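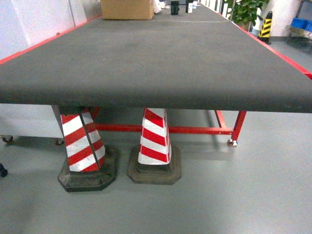
Margit Skjelbred asked me in July why her new top still had a hump in the middle after one month, and whether she should iron it. Please do not iron it. The hump comes from how the cloth was rolled at the shop, and it will go down if you follow the steps in this section.

Reading time: 5 minutes

4. Fitting the Druteo felt cover to a long work table

4.1 Before you start

The cover needs to rest flat for 14 hours in a room with normal heating. Unroll it with the grey side up. Do not fold it, also not for a short moment.

Note: The long cover is 1200 mm wide. If your table is narrower, trim only after step 5.

4.2 Laying the cover

1. Wipe the table with a dry cloth. Old glue must come off completely.
2. Put the cover on the table and let the same amount hang on each side.
3. Start from the centre and smooth outward with the flat of your hand. Work slowly – the felt stretches more along its length than across.
4. Clip the two short ends first, then the long sides. Place one clip every 600 mm.
5. Leave it overnight. In the morning, open the clips one by one, pull gently and close them again.

Caution: Do not use a staple gun on a metal edge. The staples can jump back to your face.

Caution: Keep your fingers away from the spring when a clip closes.

4.3 If the hump stays

Lay a few heavy books on it and wait until the next day. A light mist of water on the underside is allowed, but only for the wool type. The Grønli blend gets a darker colour where it was wet, and this does not go away.

Small waves near the corners are normal in the first week.

Related items
Section 3: Choosing the right cover
Section 5: Removing wax and ink
Spare clips, Gristhorpe pattern

Text: Signe Eklund. © Nemach 2022 | Contact us | Back to top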